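The laundry at Hinden opens at six, and by half past the first bags are already on the counter. Nerea Collado weighs each one, writes the figure on a paper ticket and pins the ticket to the cord. She has a computer for this but finds the pins quicker.

Hinden is a town with a lot of rented rooms and not many washing machines. The boarding houses on Candale Road were built for mill workers, and most still have one shared kitchen and nowhere to hang a wet sheet. For years people took their bedding on the bus to Udby. When the launderette there closed, Collado and her aunt, Visitación Manzano, took over an old bakery and put in second-hand machines where the ovens had been.

The shop now handles 400 loads of bedding a month. Pillows and quilts are the slow part. A cotton sheet is dry in half an hour, but a thick quilt can feel dry on the outside and still be damp in the middle, and it will smell within days if it is folded like that. Manzano checks them by hand, pressing along the seams. Anything doubtful goes back in on low heat.

Ross Menzies has rented the same back bedroom for 11 winters and brings his bedding in every second week. 'I used to dry it over the door,' he says. 'You'd wake up with the wallpaper coming off.' He pays at the start of the month, in cash, and usually stays for a cup of tea.

Damp is the complaint heard most often on Candale Road. Macarena Quintana, who advises tenants in the town, visited 84 rooms last winter and found mould in more than half. She tells people to pull the bed a hand's width from the outside wall, to fold the covers back in the morning and to leave the mattress bare for an hour on washing day. She also writes to landlords. Some of them reply.

The price of gas is a worry for the shop. Collado has put the charge for a quilt up twice - once in spring, once in October - and lost a few customers each time. Roald Dalen, who owns the building, has agreed to hold the rent for 2 years while she saves for a newer dryer.

Her aunt would like to spend the money on the roof first. They were still discussing it when the shop closed for the evening, with three quilts on the rail waiting to be collected.

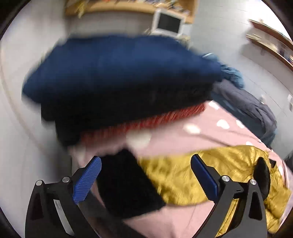
*Fabric in blue, black and red over a spotted pink sheet.*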